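The Metelberg Wildlife Rehabilitation Society is looking for two seasonal animal care assistants for the coming spring and summer. We take in orphaned and injured wild mammals from the Pollberg valley and the country north of it, mostly black bear cubs, moose and deer fawns, and the odd fox or otter. Both positions are paid, full-time and based at our site on Sundaram Road.

You would report to Rajeshwari Gowda, our animal care manager.

## The work

Most of a shift is food and cleaning. Assistants weigh and mix formula, chop produce, wash and disinfect dishes, rake out pens and haul browse from the truck to the enclosures. In fawn season the first bottle is at dawn and the last is well after dark, so shifts rotate and some are split.

Other regular duties:

- keeping feed and weight records for every animal, entered before you leave
- checking fences, latches and the electric line each morning
- helping the veterinarian during exams and transfers
- answering the public line and deciding, with the on-call person, whether an animal needs to come in
- driving to pick up animals, sometimes a couple of hours each way on gravel

We keep human contact to a minimum. Cubs are fed by as few people as possible, and nobody talks near the bear enclosures. If you are hoping to cuddle or play with the animals, please don't apply. Staff may not post photos of patients to their own accounts.
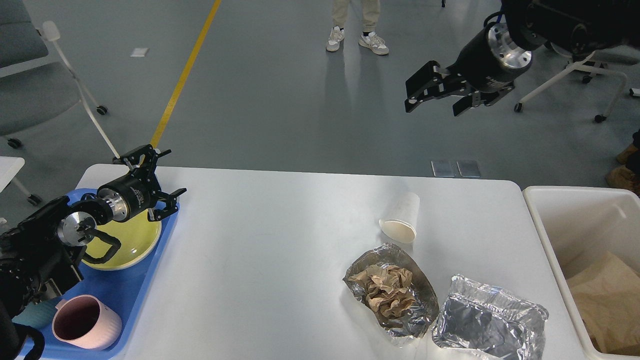
## What we need from you

- a valid driver's licence with a clean abstract, and comfort with a standard transmission
- current first aid, or willingness to get it before you start
- the ability to lift 30 kg and to work outdoors in rain, heat and blackflies
- legible handwriting and care with numbers – a mistake in a formula ratio can kill a fawn
- availability on weekends and holidays for the whole season

Experience with livestock, a vet clinic, a shelter or another rehab centre counts in your favour. A diploma or degree in a related field is nice to have, but we have hired good people without one. Rabies pre-exposure vaccination is required for anyone handling foxes. We cover the cost if you haven't had it.

## Pay and housing

Wages follow our seasonal scale, which we will send to anyone we interview. Assistants who finish the full season also receive a completion bonus of $2,000, paid with the last cheque. A shared staff cabin is available at no charge. It has a kitchen, a wood stove and slow internet. There is no cell service at the cabin, but there is a land line. Pets can't stay on site, and this includes cats that never go outside.

The nearest groceries are in Brikell. You will want your own vehicle for days off – the society truck is for work only.
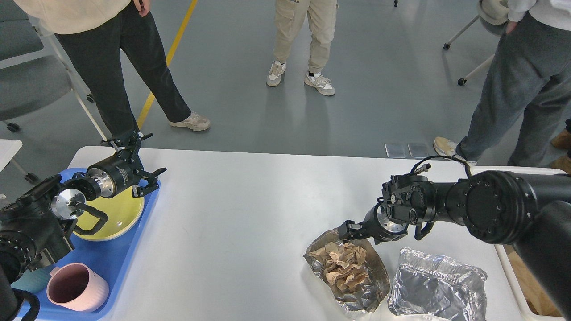
*Page last changed: 7 February 2018*

## How to apply

Send a resumé and a cover letter of one page to Rajeshwari Gowda at the society's office in Brikell, by mail or in person. Tell us when you could start, how long you could stay and whether you need the cabin. Include two references, at least one of them someone who has supervised you at physical work.

We start reading applications at the end of February and will keep the posting up until both positions are filled. Interviews are by phone, followed by a paid trial shift at the site for those on the short list. We will write to everyone who applies, whatever the outcome.

Applicants must be legally entitled to work in Canada. If you need an accommodation at any stage of hiring, say so in your letter or leave a message for Rajeshwari at the office.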